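3.2 The order of the Lakatos family papers

The biography of a merchant family is usually written from letters, and the letters are usually read in the order in which somebody has put them. For the Lakatos family of Clillstead this order is not the original one. The papers came to the Plurnus collection as a single gift, over 4000 sheets, and the grandchildren had already arranged them by writer before they gave them away. Each member of the family received one colour of ribbon. The father has blue, the mother has pink, and the clerks and neighbours have black.

Figure 1. Coloured cases on a patterned floor, with shelves.
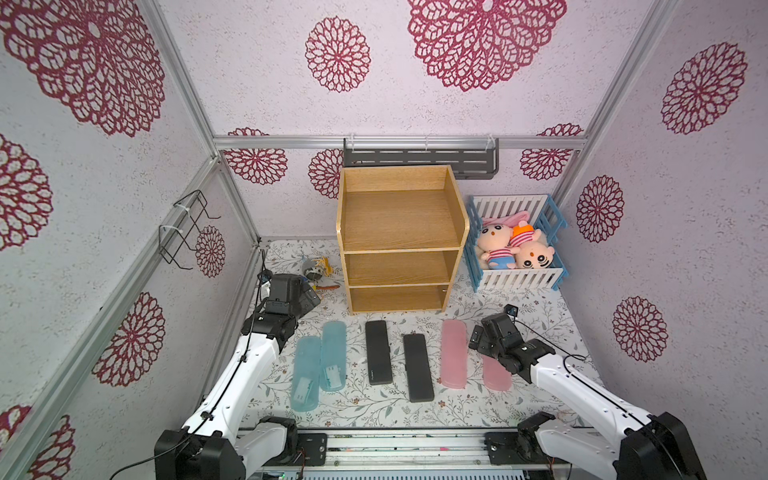
The arrangement by writer has a strong effect on the life that we can tell. A letter and its answer are no longer neighbours, and a quarrel which lasted one winter becomes two separate monologues. The principle is simple, and it works well with objects that have no history between them: in Figure 1 two of the pencil cases are blue and there is pink at the right of the row, and one can group them by colour without losing anything. With letters, the colour of the ribbon tells us who held the pen, but it hides to whom the pen was speaking. For this reason I first put the letters back in order of date, as far as the dates allow, and only then began to read.

The greatest change concerns the eldest son. In the older family history, printed privately at Nustemar, he is a cold and ambitious man who left his parents' house as soon as the law permitted it. The author of that history had read his letters in one bundle, and in this bundle he does indeed speak almost only of money. He asks for the price of wool, he repeats the price of wool, and he closes with a short greeting.

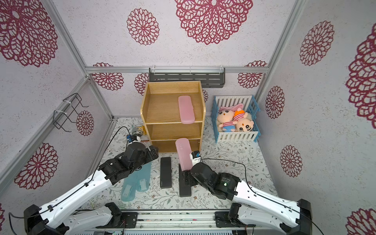

When his letters are placed beside those of the father, the picture is softer. It was the father who asked about the wool, each time, and often with some impatience. The son answered what he was asked. In the letters to his mother he writes of his lodging, of a neighbour's sick horse and of the smell from the dye works, and he asks twice if his room is being kept. The second of these, sheet 965, was written in December and has a corner missing, so that his last question cannot be read in full.

There remains the problem of the gap. Between his departure and his return to Clillstead there are five months without a single letter from his hand. The private history takes this silence as a proof of his indifference, and local writers have repeated it without looking again at the papers. I believe that letters existed and were removed. The mother thanks him in this period for news of the harbour, and she could hardly thank him for news which she had not received.
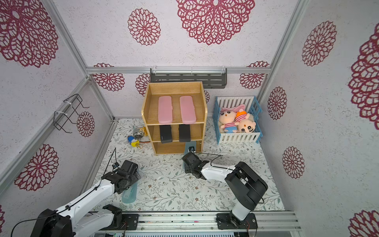 One reader of my draft objected that the mother could have heard the news of the harbour from a traveller, and thanked her son only for sending the man to her door. In the same reader's opinion a missing letter should never carry the weight of a chapter, and the silence should be left as silence. I accept the first point as possible. The second seems to me too strict, for the account book of the firm also records postage paid in these months, on page 99, although it does not say for which letters.

The account book is important in another way. It was kept by the clerks, so it fell under the black ribbon, and the family history does not use it at all. It shows that the son had a small allowance from his father during the whole absence - less than was paid for the labour of a junior clerk, but regular.
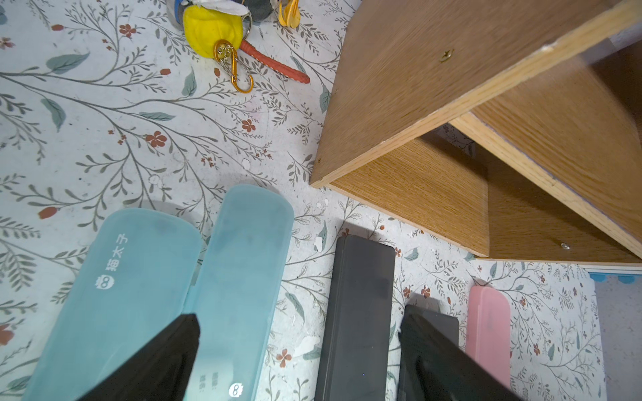 Such payments do not prove affection. They show that the two men stayed in contact, and that the father considered him a member of the household. The entries are in more than one hand, and I have not been able to connect any of them with a certain clerk. The spelling of the son's name changes also, which made the search slow, and I may have overlooked entries under a form I did not expect.

For the daughters the situation is more difficult. Their letters were tied with those of the mother, and many are unsigned. In the following section I treat them as a group and name a writer only where the contents permit it.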